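Home→Stories→The Tamstead Posting

Entry 1

The minister sent to Mokgethi by the Tamstead congregation was required to file a report every 18 days. The form had four fields: attendance, expenses, health, remarks. She completed the first three on arrival. Attendance was 60. Under remarks she wrote that the roof leaked above the organ and that the organ did not work.

The guest room had a bed with a gray sheet and two green pillows. She slept nine hours and entered this under health.
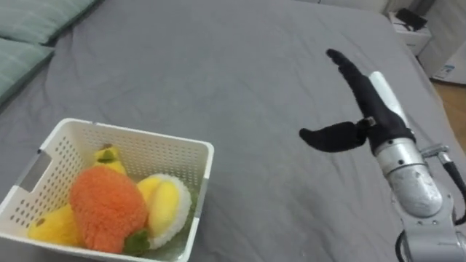

Entry 2

Attendance was 78. The increase came from Sunari, where the bridge had reopened in November. The visitors brought their own hymnals, with different numbering. Each hymn was announced twice, and the two halves of the room finished at different times.

Tamstead replied by letter. It asked which numbering was correct. She wrote both numbers in the remarks field, drew a line between them, and requested a second form.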